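Tagged: Laundry & Clothing Care > Stains and Color

Pink pants came out of dye bath blotchy, can I fix it

Helju Toom
Tried to dye a pair of white cotton pants light pink in August, finally got to it again this week. First go was terrible - pale at the knees, dark splotch near the pocket. I used one packet of powder dye from Lillurer (the shop, not sure who makes the dye) in a bucket with hot tap water. Stirred for a while then left it and went to make dinner. Do I have to bleach it all out and start over or can I just dye on top? Dont want them hot pink. They're for my sister.

Sigita Mets
just dye over it, go darker. blotches hide in dark colors. navy or black. I did it with a tablecloth and it was fine

Laine Priedītis
Going darker works but she said she wants light pink so that's no help really.

Leaving it in the bucket is what did it. Folds sit against each other and the dye can't get in. Pale shades are the worst for this, every mistake shows.

What I'd do. Color remover first, the kind sold for dyeing. Not chlorine bleach, it weakens cotton and if the thread is polyester it does nothing to the seams anyway. Rinse, then wash with plain detergent, no softener. Softener leaves a coating and you get spots all over again.

Then weigh the pants dry. Mine were 318 grams. The packet tells you how much fabric it covers so work it out from that, and for a pale shade use less powder, not less time. Dissolve the powder in a jar first and strain it through an old stocking - undissolved bits are what make the dark splotches. Put the pants in wet. Big pot, lots of room, and keep them moving the whole time. Yes it's boring.

Rinse till the water is clear, dry them flat out of the sun. I put an old dark cloth down first so I dont worry about the table.
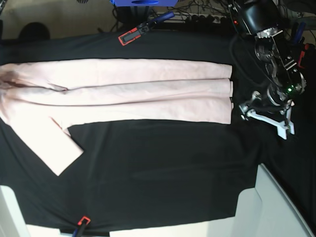
Light pink pants on a black cloth, one leg angled down.

Check the color dry, in daylight. Wet fabric always looks darker then it is, so dont panic and pull them out early or throw in more powder.

Wash alone the first 3 times, cold.

Uldis Kivi
Agree with Laine on the stirring. Would add salt if the packet says to, some dyes need it and some want soda instead. Read the back. Also are you sure they're all cotton? check the label inside, a blend will only take part of the color and you'll never get it even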